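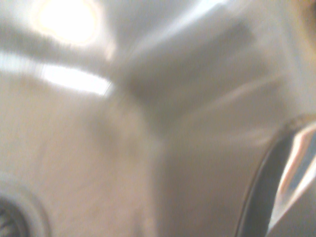

Cultby Sink Chores, data card

Last edited Mon 9 May

I started Cultby to find out if a robot arm can clean up a kitchen sink yet, and my short answer is: sort of, on a good day, if you aren't in a hurry! The set has 164 runs from 3 kitchens, all shot from the wrist.

What's in it

Three chores: wiping the basin, picking up cutlery, and clearing the drain strainer. Each run has the wrist video, joint positions, gripper opening and a text file with my notes (sorry about the spelling in the older ones). The Hodbridge kitchen has the steel sink and it's by far the hardest of the lot. Bright lights bounce off the metal, the arm swings, and you get streaks where the basin wall should be. I left the blurry frames in. If your model only works on sharp ones, I'd like to know that too.

How did it do?

Wiping is okay on flat parts and pretty bad in the corners. Forks are fine, teaspoons are a pain. The strainer I'd still do by hand, and I do.

Known problems

11 runs have a gap in the gripper log. They're listed in gaps.txt, please skip them if you train on force. The Camard runs use an older wrist mount, so don't mix them with the rest without redoing the calibration (I lost a weekend to this).

Getting started

Unpack everything into one folder and run check.py first. The loader is borrowed from Yurchenko with small changes, and it wants 200 GB free or it quits without telling you why.

To do

More sinks! Also a proper train/test split, hopefully by October.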